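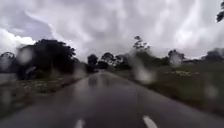 Notebook — 15 July 2022
Load cell drift, bench 2

Continuing from the April runs. Question is still whether the zero shift on the Prallberg S-type cell comes from the cell, the cable or the Skekia amplifier. Previous entry blamed the amplifier on thin evidence.

Setup
Cell hung vertically from the crossbeam, shackle top and bottom, 500 N range. Six-wire connection, sense lines run all the way to the cell connector. Excitation 5 V DC. Filter on the amplifier set to 10 Hz Bessel. Logger at 1 sample per second. Warm-up one hour before the first zero. Cell serial ends 3467, amplifier channel 1.

Run A
No load, cover on, overnight. Output wandered in step with the room temperature channel, slope positive. Returned to the starting value by morning when the heating came back to setpoint. Nothing that looks like creep.

Run B
Same cell, same cable, moved to channel 2 of the amplifier. Same slope within the scatter. So channel 1 is off the hook, though both channels share the excitation supply and that is still not excluded.

Run C
Cell replaced with the bridge simulator, set to 0 mV/V, same cable. Flat. Then at 1 mV/V, also flat. I was expecting at least some of the drift to stay here and it did not. Excitation is fine, cable is fine. The April conclusion should be struck out; note added on that page.

Run D
Cell back on channel 1, dead weight on the lower shackle, left for 30 minutes, removed. Creep and return both inside the data sheet limit. Zero after removal agreed with zero before once corrected for temperature. The mechanical side is OK.

Remaining suspect is the zero compensation inside the cell. The Luangrath cell of the same range shows less than half the slope on the same bench, so the room is not unusually bad either.

Barometer on the logger read 1010 hPa at the start of run A. Not relevant to a strain gauge cell but the column exists, so it gets filled in.

Notes on handling
The connector backshell was finger tight when I took it off. Retightened and marked with paint. Check the other three cables.
Simulator leads need to be the short set. The long set picks up the mains when the oven is on, visible even through the 10 Hz filter.
Logger file for run B has the wrong channel name in the header. Data are good, header left as is.

To do
Repeat run A with the cell in the Zuvham chamber, steps at 10, 20, 30 and 40 °C, two hours per step. Fit zero against temperature, up and down separately, look for hysteresis.
If the fit is linear, put the correction in the logger script and keep using the cell.
If not, send it back with the plots — warranty date still to be looked up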